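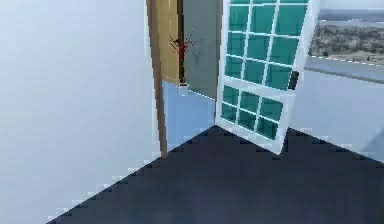
Domora indoor nav trial, worth paying for after it ends?

posted by mtshali_k, 7th August

Hi all. On the free trial of Domora, the pack of simulated rooms you train a small wheeled robot in before you let it loose in a real building. Ours is going to do night rounds in a small clinic, so doors matter a lot to us. Trial ends soon, need to decide.

Picture up top is one of the rooms from my run. Glass door standing open, teal panes, white frame, handle on the edge. My planner keeps treating the open door as if it fills the whole gap and just sits there. Tried slowing it down, tried a wider view, no change. Also the line where floor meets wall comes out like stairs, little square blocks, and I dont know if that's the renderer or my settings. And what is the red splatter by the tan door panel?? Is that a texture meant for something else?

So:
is the stepping normal on the trial
anyone got it to handle open doors
does the paid plan fix either one

Thanks, in a rush, sorry if this was asked before.

Lungile Xaba

Had it since October, paid plan. Quick go at this, on my lunch.

Stepping first. Trial streams the view compressed. Open the session settings, look for stream quality, it ships on 2. Put it up as far as it lets you. If your blocks go, it was the stream. If they don't, check your own render size, small ones look rough along any slanted edge. I still get some on the paid plan but far less.

Doors. Default map marks a glass door as solid whichever way it's standing, and it pads it too. There's a padding number under obstacles, default was 60 on mine, in centimeters. Way too much for a doorway. Brought it down in small steps until the robot went through without clipping the frame. Don't drop it to zero, mine scraped the door edge every single run and I lost an evening to it. Also turn on "live door state", off by default for some reason. Restart the session after or it ignores you.

Red mark, can't tell you for sure. Some of the rooms have odd decals on the walls and doors. I leave them in, a robot that gets confused by a stain is one I want to know about before it's in a hallway. You can turn decals off per room if your camera model chokes on it.

Worth paying? For a clinic, I'd say yes if you only need indoor. You get to edit the rooms, thats the big one. I rebuilt our back corridor with the real door widths and found a corner the robot couldn't turn in. Support is slow. Two days for a reply, once longer. Docs are thin on doors, as you've noticed.

One gripe, run limit. 200 a month on the small plan and failed starts count against it. Asked them about that, got a polite nothing.

gearbox_morklow

didnt like it, went with Curdale instead. rooms look nicer, doors open and close on there own. costs more tho

mtshali_k

Padding was it, mostly! Had it at 60 same as you. Brought it way down, live door on, restarted, and it goes through the glass door now. Still hangs up if it comes in at a hard angle.

Stream quality helped some. Edges still blocky, will try the render size tonight.

@gearbox can you import your own floor plan in Curdale or is it only their rooms? Couldn't find it on the site.

Lungile Xaba

For the angle thing try a waypoint straight in front of the opening, so it lines up first and then goes. There's a box for it on the route page, "approach point" I think. Put it nearly a robot length back from the door and see.

No idea on Curdale import.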